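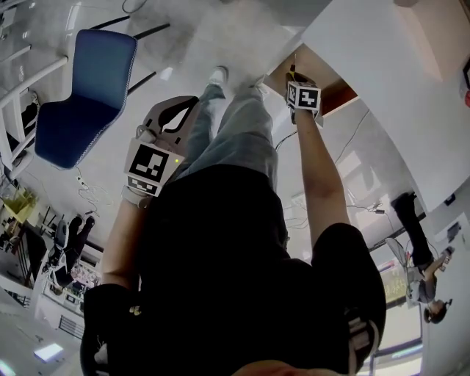

Cavodine Hand Gripper Set, 2 pieces

The set has one gripper for the left hand and one for the right, each with its own marker block. It is sold by Flindport for teams who record hand work for teaching robots.

Fitting the marker block
Push the block onto the mount until it clicks, then tighten the 2 side screws by hand. Please do not use a power driver — the thread is brass and it will strip. The markers must stay flat and clean. Wipe them with a dry cloth only, alcohol makes the black areas shiny and the tracking becomes worse.

Looking after the jaws
Clean the jaw edges at the end of each working day. After 800 hours of use, change the jaw pads (spare part 9 in the parts list). Old pads can still hold a thin tool, but it turns a little in the grip.

Repairs
Send both grippers together, as they are calibrated as a pair. Ginette Roussel in our workshop answers all repair questions. The workshop is closed for two weeks in December.

Page updated 22/10/2019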